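Visit to the Emmont pressing works, Pindville

The June visit was attended by 9 members and led by Karine Gill, who runs the finishing section. We met at the gatehouse at half past eight and were issued with ear defenders and overshoes.

Emmont makes moulded tableware and small kitchen goods. Powder arrives in sacks and is weighed into preheaters, then pressed between matched steel dies. The main hall holds 8 presses in two rows. The largest, a Bélanger, is rated at 212 tonnes and makes serving platters. Cure time for a standard bowl is 60 seconds at the thickness Emmont uses. Shortening it gives a dull surface and, in the worst case, blisters on the foot ring.

Flash is taken off on a belt sander. The section has tried tumbling instead, but rims came out uneven and the trial was dropped. Polishing is still by hand for the Mallevine range - the dies for that pattern are old and leave a faint line at the join.

Colour matching took up most of the discussion. Greens are the hardest to hold from batch to batch, as the pigment shifts slightly with press temperature. Samples are compared in a light cabinet and again by daylight from a north window. Two of our party disagreed with the inspector over one pair of discs and were shown the meter reading, which supported the inspector.

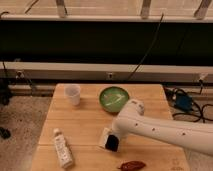

Green bowl with raised rim, and a translucent white cup, on a plank-topped table.

After tea we saw the die store. Each die is greased, wrapped and logged by number of pressings, and goes for replating when the surface gloss falls below the works limit. The oldest in regular use makes a saucer no longer in the catalogue but still ordered by one hotel group.

Questions on scrap were answered fully. Cured material cannot be remelted, so rejects are ground and sold as filler. Figures for the reject rate were not given.

The tour finished at noon. Parking at Pindville is limited and members going on the second visit should share cars. Stout shoes are needed, as the overshoes do not fit over sandals.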